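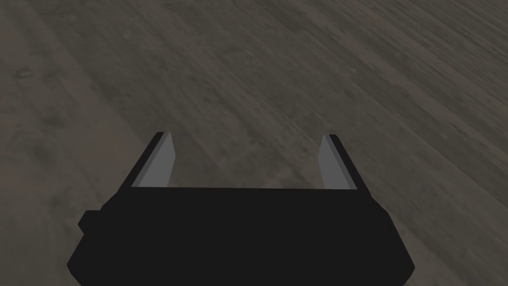
**Week 6: Why Things Cost What They Cost (Part Two, in which we go shopping)**

Last week we did supply and demand with the two crossing lines, and several of you asked why no store you have ever been in seems to use them. Fair question. This week is about how prices get set by people with a spreadsheet, a boss and a competitor across the street.

Reading for this session: chapter 5, all of it, including the boxes. The boxes are on the midterm. They were on the last midterm too, and the results were sad.

## 1. Cost-plus pricing

Add up what the thing costs you, add a bit on top, print the label. Most small firms do this and will tell you so without shame.

The trouble starts with "what the thing costs you." Our running case is Flitura, a maker of desk lamps. Flitura spends $3000 a month on rent, power and the lease on a van. Each lamp takes $17 in parts and labor.

- At 50 lamps a month, the fixed cost per lamp is $60, so each lamp costs $77.
- At 100 lamps a month, it drops to $30, so each lamp costs $47.

Now watch what cost-plus does when sales fall. Fewer lamps, higher cost per lamp, so the label goes up, so sales fall again. Following the rule faithfully, Flitura can price itself out of business while making a healthy margin on every lamp it fails to sell.

**Terms to know:** fixed cost, variable cost, average cost, markup. Markup is figured on cost. Margin is figured on price. People with business cards mix these up daily, and you are going to be better than them by Thursday.

## 2. Pricing by what the buyer will pay

The buyer doesn't know your rent and doesn't care. The buyer has a number in mind, and your job is to guess it.

Rollovico sells carry-on suitcases. It offers the same suitcase in two finishes, plain at $67 and "Heritage" at $182. The Heritage has a stitched handle. The stitching does not cost $115.

What Rollovico has done is get its customers to sort themselves. People who want a suitcase buy the plain one. People who want to be seen with a suitcase buy the other. The name for this is **price discrimination**, which sounds illegal and mostly isn't. Other cases you have met already:

- student tickets
- matinees
- coupons (the customer proves they care about price by owning scissors)
- hardcover now, paperback next year

For it to work, the seller needs some control over price, some way to tell the groups apart, and a way to stop the cheap group from reselling to the other one. Take away the last one and you get a fellow in the parking lot with a trunk full of plain suitcases and a sewing kit.

## 3. Watching the neighbor

Hakim and Fatach are two gas stations at the same intersection. Same gas, same coffee, same air pump with the same sign on it saying it is out of order. If Hakim cuts by a cent, Fatach sees it through the window and cuts too. If Hakim raises by a cent, Fatach may sit tight and enjoy the traffic.

So neither one moves much. Prices stay put for weeks, then jump together one morning, and everyone in town is sure there was a phone call. Maybe there was. But you can get the same pattern with no call at all, just two owners who can both read a large sign. Talking it over would be **collusion**. Reading the sign is called **parallel pricing**, and the law treats the two very differently.

We'll draw the payoff table in class. Bring a pencil – the table always gets redrawn at least once, usually by me.

## Problems (hand in Thursday, on paper, stapled)

1. Flitura's rent goes up by $600 a month. Find the cost per lamp at 50 lamps and at 100. Should the price change? Give an answer before you give a formula.
2. Rollovico finds that most Heritage buyers looked at the plain one first. Why might it keep the plain one on the shelf even if it sells few of them?
3. Fatach starts a loyalty card. Explain how this could make gas *more* expensive at both stations.
4. Find a price in your own life that makes no sense to you. Half a page. Textbooks are taken, I get twenty of those a term.

Late work loses a letter grade per day. The printer in the library is free before 9 a.m. and has a line after that, so plan ahead.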